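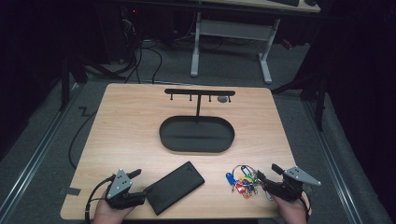

Foire aux questions : essais comparatifs de préhenseurs portatifs

Plateforme d'essais Varma, site de Jultville

Quel est l'objet de ces essais ?
La plateforme compare deux versions de doigts, Brastia et Tundia, montées sur des préhenseurs tenus à la main. Les résultats servent à choisir l'équipement des postes bimanuels.

Qui peut y participer ?
Toute personne majeure ayant suivi la séance de prise en main. Les demandes sont adressées à Mme Sarla Tyagi, responsable des inscriptions.

Quelles tâches sont proposées ?
Les tâches portent sur des objets d'usage courant : suspendre un trousseau de clés à un crochet, déposer un objet plat dans un plateau, ouvrir une boîte à charnière. La fiche de tâche précise la position de départ de chaque objet.

Pourquoi avoir retenu le trousseau de clés ?
L'anneau est étroit et les clés pivotent librement. Les écarts entre deux géométries de doigts y sont plus marqués que sur un objet rigide.

Combien d'essais comporte la campagne en cours ?
Le protocole prévoit 282 essais, dont 177 consacrés à la suspension des clés. Un participant effectue au plus 17 essais par séance.

Dans quels cas un essai est-il déclaré nul ?
L'essai est annulé si un objet tombe de la table, si la main touche directement l'objet ou si un câble se débranche. Un essai nul est repris à l'identique et figure au relevé.

Peut-on régler soi-même l'ouverture des doigts ?
Non. Le réglage est effectué par M. Ashwin Kulkarni avant la séance et reste inchangé jusqu'à la fin de celle-ci.

Les gauchers doivent-ils se signaler ?
Oui, lors de l'inscription. La main dominante est prise en compte dans l'analyse.

Comment obtenir les résultats ?
Les relevés sont communiqués sur demande écrite à M. Cristóvão Pinheiro. Les enregistrements vidéo ne sont pas diffusés hors de la plateforme.

Page mise à jour le 6 mars 2026.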